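Kids Explain It > Rights & Fairness > Ages 8 to 11

Reading time: 4 min

What is a petition, and can kids sign one?

Okay so. You want something changed. A rule at school, a law, the name of a park. You're one person. What do you do?

One thing people do is write a petition. It's a letter with lots of names at the bottom. The letter says what is wrong and what should happen instead. The names say: we all want this.

Let's use a real one. In the town of Jasville, people who use wheelchairs couldn't get into the town library by the front door. Steps. Five of them. There was a side door with a ramp but it was locked most of the day, you had to ring a bell and wait. Sometimes in the rain. Ok-hee Cho, who was 8, went there with her big brother every week and she waited with him at the bell.

She thought it was unfair. So did her brother. He wrote the letter, she helped with the first line. "We want to go in the same door as everybody else."

Who has to sign?

Depends. Some towns have a number you have to reach before the council must talk about it. Jasville's number was 1761. Other places have no number at all and any petition gets read. Ask first! Saves a lot of walking.

Where you get names:

- outside shops (ask the shop)
- at school, if the school says yes
- online
- neighbors, family, the bus stop

By the end of September the Jasville letter had 3458 names. Nearly double what they needed. 74 of those came from one street, Ibarra Street, where the family lives.

Can kids sign?

Often yes, sometimes no. Here is the tricky bit. Some petitions only count the names of voters, so grown-ups. Kids can still help though. They can write letters, make posters, talk at a meeting if they're allowed. In Jasville kids' names did count. In Lindby, the next town over, they don't.

There's an important agreement between countries called the Convention on the Rights of the Child. It says kids have a right to share their opinions on things that affect them, and grown-ups should take those opinions seriously. It doesn't say kids always get what they want. Taking seriously means listening and thinking about it properly.

Is it safe to sign?

Mostly. But think first. Your name might be seen by other people. Some people keep quiet about who they are or what they believe becuase they could be treated badly for it. That's their choice and it's okay. Never sign for a friend. Never put your home address on anything online without asking a grown-up.

What happens next?

Somebody hands it in. Then waiting. Weeks, can be months. The council reads it, has a meeting, votes. They can say yes, no, or "we need to find out more" which is the one you hear alot.

Jasville said yes to a ramp at the front. The side door stays unlocked until its built.

And if they say no? You can ask why. You can try again with a better letter. You can talk to the newspaper. A no isn't against the law and neither is asking again.

Words to know

Petition: a letter with many names asking for a change.
Council: the people picked to run a town.
Signature: your name, written by you.
Rights: things every person should have or be allowed to do.

Contact us | Copyright Brokura Kids | Back to top

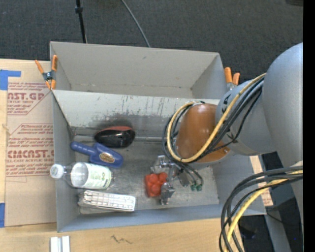
Daranee Jaidee: My daughter read this and wants to know if you can cross your name off again after you signed. I said I think so but it has to be before it gets handed in? Could you add a bit on that please, she has changed her mind about the one for longer recess.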